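# The Arm Is the Cheap Part

Widad Khasawneh keeps a spreadsheet she calls the graveyard. It lists every piece of equipment her employer, the catering supplier Sturkitmont, has bought on the strength of a demonstration and later parked behind the pallet racking. There's a label printer on it, a tray washer, and a very handsome conveyor that was two inches too tall for the room.

So when the company's owners came back from a trade show in March wanting a robot arm to reset tables in the training dining room, she did what she gets paid to do. She asked for the quote, and then she asked for the other quote.

The first one is the number on the brochure. It covers an arm, a controller and a cable. The second is what you get when you ask the seller to write down everything that has to be in the room before the thing moves anything you care about: the gripper, the mount, the guarding, the software license, the electrician, the installer's hotel. At Sturkitmont the second quote ran 30 pages. The arm took up 2 of them.

I've been writing about kitchen and hospitality equipment long enough to have seen this with combi ovens, and I'd like to report that robot sellers are worse. They're about the same. They show you the best ten minutes of the machine's life and leave you to budget for the rest of the year.

What is new is how much of the pitch now happens inside a computer. Nedar, the integrator bidding for the Sturkitmont job, never brought hardware to the first meeting. It brought a laptop and a simulated dining room, with a simulated arm in it, and spent the morning running through small tabletop chores. Rival bidder Cabrera did much the same a week later, with nicer chairs.

I don't object to simulation. It's a sensible way to find out early that a reach is too long or a table too high, and it's a lot cheaper than finding out with a forklift. If somebody had simulated that conveyor, Khasawneh's spreadsheet would be a row shorter. My trouble is with what buyers take away from it. They watch a rendered arm do a rendered job and mentally tick the box marked "works." Then they carry a cycle time off the screen and into a payback calculation, where it sits looking like a fact.

Khasawneh's notes from the Nedar meeting are mostly questions. Does the simulated item weigh anything? Is it always the same item? What happens when it's greasy? Who puts it back if the robot drops it, and is that person's hour in the payback figure? She got good answers to a couple of these and a promise of follow-up on the others. The follow-up was a brochure. 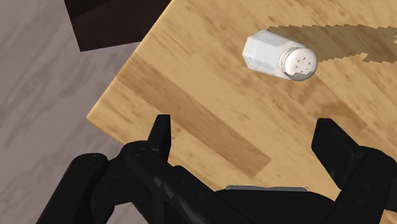

A salt shaker is a nice test of a budget, by the way. It costs next to nothing, a new hire can pick one up without training, and it can be standing or on its side. Ask what it would cost to have a machine handle it in every position your guests might leave it, and then ask the same about the pepper mill, the menu holder and the sugar caddy. At Sturkitmont, that conversation added a second set of fingers, a better camera and 20 days of engineering time, all billed separately.

Nedar's salesman said the engineering days were a one-time expense. Khasawneh asked if they would still be one-time when the company changed its tableware, as it does most years. He said that would be a new scope.

Her advice to other buyers is dull, and I think it's right. Send the seller a box of your own stuff, chipped pieces included, before you talk price. Tie a good chunk of the payment to a trial in your own building, on a busy shift, with your staff running it. Get the support rate in writing. Price the floor space at whatever you would charge yourself for it. And put a line in the budget for taking the thing out again, including patching the bolt holes.

She also suggests comparing the robot with something other than doing nothing. Sturkitmont's shortlist had 4 options on it by the end, and one was a Pramico cart with preloaded table kits, pushed by a person. It needed no guarding and no license. It could be returned.

The owners still want the arm. They've asked Nedar for a paid trial, and Khasawneh has agreed on the condition that the acceptance test is hers to write. She was working on it when we spoke, and had got as far as the sugar caddy.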